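드라스베르크행 막차

일라우에서 드라스베르크까지 가는 버스는 하루에 2대뿐이었고, 할머니는 언제나 그중 늦은 것을 탔다. 아침 버스가 더 빠르고 자리도 넉넉한데 왜 굳이 저녁 것을 타느냐고 내가 물으면, 할머니는 보자기 매듭을 한 번 더 당겨 묶으면서 아침에는 산이 아직 잠이 덜 깨서 볼 것이 없다고 했다. 나는 그 말을 꽤 오래 믿었고, 어른이 된 지금도 아침의 산을 보면 어쩐지 조금 미안한 마음이 든다.

그해 1월에는 눈이 참 많이 왔다. 우리는 이모할머니 댁에 자두잼을 가져다드리러 가는 길이었는데, 잼이라는 것은 여름에 만들어 겨울에 나누어야 맛이 난다는 것이 할머니의 오랜 고집이었다. 병은 하나하나 헌 신문지에 싸여 내 무릎 위에 올라앉아 있었고, 버스가 굽은 길을 돌 때마다 저희끼리 작은 소리로 달그락거렸다. 나는 그 소리가 꼭 흉을 보는 소리 같다고 했고, 할머니는 아마 내 흉일 거라고 했다.

버스는 치른우드 고개 밑에서 멈추었다. 운전사가 내려서 앞을 한참 살피더니, 다시 올라와 모자를 벗어 무릎에 탁탁 털고는 제설차가 올 때까지는 못 간다고 말했다. 누군가 한숨을 쉬었고, 누군가는 벌써 도시락을 풀었다. 고개 밑에는 불 켜진 집이 한 채 있었는데, 여름이면 등산객에게 수프를 팔고 겨울이면 그냥 주인 부부가 사는 집이었다. 우리는 그리로 줄지어 걸어갔다. 눈이 무릎까지 올라와서 나는 앞사람의 발자국에만 발을 넣으며 걸었고, 할머니는 뒤에서 내 외투 자락을 꼭 잡고 있었다.

주인 아주머니는 놀라지도 않고 냄비에 물부터 올렸다. 이런 밤이 한 해에 한 번은 꼭 있다는 것이었다. 빵은 있는데 발라 먹을 것이 마땅치 않다고 아주머니가 말했을 때, 나는 할머니를 쳐다보았고 할머니는 내 무릎을 쳐다보았다. 이모할머니 몫이라고, 뚜껑도 열어 보면 안 된다고 길 내내 나를 단속하던 바로 그 병들이었다.

“하나만 풀자.” 할머니가 말했다.

하나가 둘이 되고, 둘이 셋이 되었다. 버스에서는 서로 눈도 마주치지 않던 사람들이 숟가락 하나를 돌려 가며 잼을 떠먹었다. 수염이 긴 아저씨는 쿨카르니에서 자두 농사를 짓는다면서, 이 자두는 분명 나무 남쪽 가지에 달렸던 것이라고 우겼다. 할머니는 시장에서 산 자두라는 말을 끝내 하지 않고 점잖게 고개만 끄덕였다. 나는 탁자 밑에서 할머니 발을 슬쩍 밟았고, 할머니도 내 발을 밟았다. 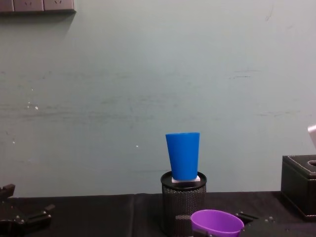
일라우 시민도서관 겨울이야기 창작동아리

제설차는 한밤중이 다 되어서야 왔다. 불빛이 창에 비치자 사람들은 오히려 조금 서운한 얼굴로 외투를 찾았고, 아주머니는 빈 병을 깨끗이 씻어 내 품에 도로 안겨 주었다. 그 안에는 말린 사과며 호두며, 누가 넣었는지 모를 박하사탕이 들어 있었다. 버스에 올라타자마자 나는 할머니에게 기대어 잠이 들어서, 그렇게 보고 싶었던 밤의 고개는 하나도 보지 못했다.

드라스베르크 정류장에는 이모할머니가 목도리를 머리까지 두르고 나와 계셨다. 얼마나 기다리셨느냐고 여쭈어도 방금 나왔다고만 하시는데, 어깨에 눈이 소복했다. 할머니는 병을 내밀면서 잼은 오다가 먹었다고, 조금도 미안하지 않은 목소리로 말했다. 이모할머니는 박하사탕이 든 병을 불빛에 비추어 보더니 하나를 꺼내 입에 넣었다.

“올해 잼은 좀 딱딱하네.”

두 분은 집까지 가는 내내 팔짱을 끼고 웃었고, 나는 호두가 든 병을 안고 그 뒤를 따라갔다.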